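We use cookies to keep this site working. Accept Decline

Search the docs Search

Collecting ball-and-can demonstrations for Ninell

Page maintained by Natalina Valentini, Josville lab

Before you start, zero the gripper and check that the wrist camera stream is live in Tello. One session is 70 episodes. Save each episode under its own number and do not reuse a number after a discard.

1. Set out the balls and the can. Change the layout between episodes. Vary the spacing, the can's angle and the way the printing faces.
2. Start recording with the fingers closed and held still for five seconds.
3. Run the episode at normal speed. Do not pause to correct a grasp; finish the motion and tag it "retry".
4. Stop recording only after the gripper is back at its start pose.

Wrist views from the ball-and-can set: 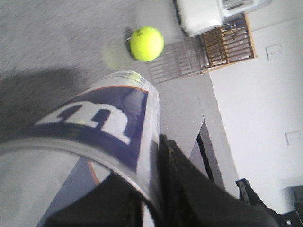
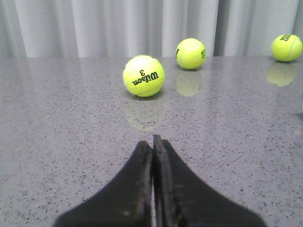
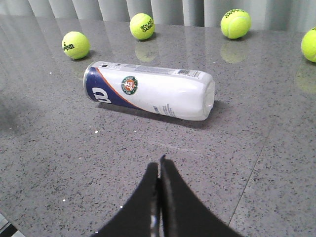

Label episodes the same day. The tags are "ball", "can", "release" and "retry", and an episode can carry more than one. Glossy surfaces give false depth readings, so leave the depth channel off and train on color only.

Discard an episode if the stream drops more than 14 images in a row. Blur from a moving ball is acceptable.

The July set holds 3,905 episodes after filtering. Export new sessions with the Meng script, which writes the split file. Check that no layout appears in both halves before you upload.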